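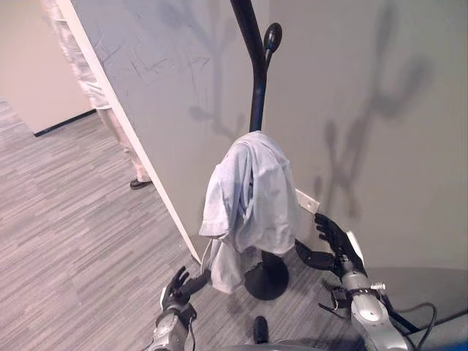

Jestano Garment Handling Set: Data Card

Version of 10/4/24

Summary

The Jestano Garment Handling Set is a collection of recorded episodes in which a two-armed robot with jointed hands works with cloth on a freestanding coat stand. It was prepared by the Cleltstead Laboratory to support research on learning from demonstration. The set contains 2,000 episodes, of which 200 are held out for testing.

Task

Each episode begins with one piece of cloth draped over the stand. The robot is instructed to lift the cloth clear of the stand and place it on a table to its side. Cloth is a hard case for most control methods: its shape changes with every touch, and a fold may hide the edge that the hand needs to find. The stand adds a second difficulty – a narrow pole with projecting hooks, on which fabric can catch.

Contents of each episode

Color video from the head camera
Joint positions for both arms and both hands
Commands sent by the operator
A written instruction in English
An outcome label: complete, partial or failed

Collection

Episodes were recorded by teleoperation in carpeted office rooms under ordinary ceiling light. Backgrounds were not standardized. Shadows of the stand on nearby walls, wall plates, scuffed panels and staff at the margin of the view have been retained, as models trained on the set are expected to work in rooms of this kind. Faces have been blurred.

Baseline result

The Sobczak baseline, a policy trained on head camera video and joint positions, was scored on the held-out episodes by comparing its predicted hand motion with that of the operator. Error was lowest during the approach and highest at first contact with the cloth. Removing the joint positions from the input increased the error in both phases.

Known limitations

Outcome labels were assigned by 2 reviewers working separately. They disagreed on 386 episodes, mostly between "partial" and "failed"; these carry both labels. No force readings are included.

Access

Requests should be addressed to the Gincombe data office. Use is limited to noncommercial research, and redistribution of the video requires written permission.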